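Desk Tidying by Robot Arm: My Tips

I've been trying out Masto, the pencil case packing routine from Purnen, and I love it! Start with a hard case (a floppy pouch is asking for trouble) and spread the crayons and pencils so they don't touch. Mixed thicknesses are fine.

A pink case and black grippers, from a few angles:
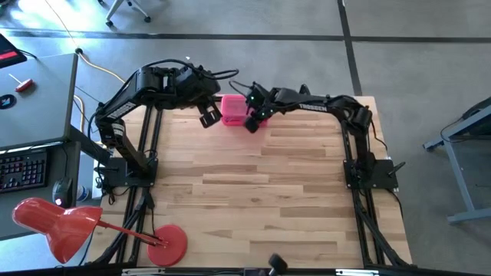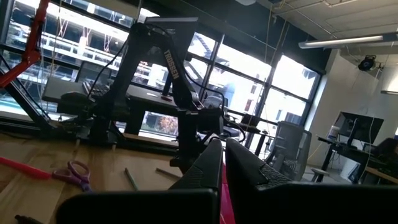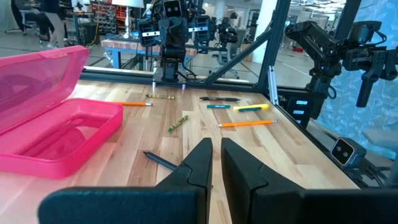
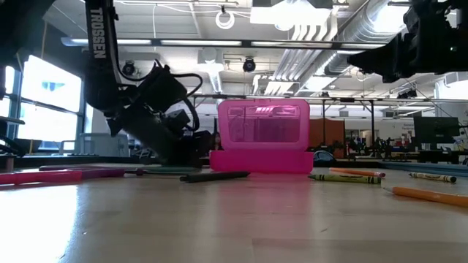 The trial runs 13 days, and the full plan is $363. Steep for me, but I'd ask for the trial again in September.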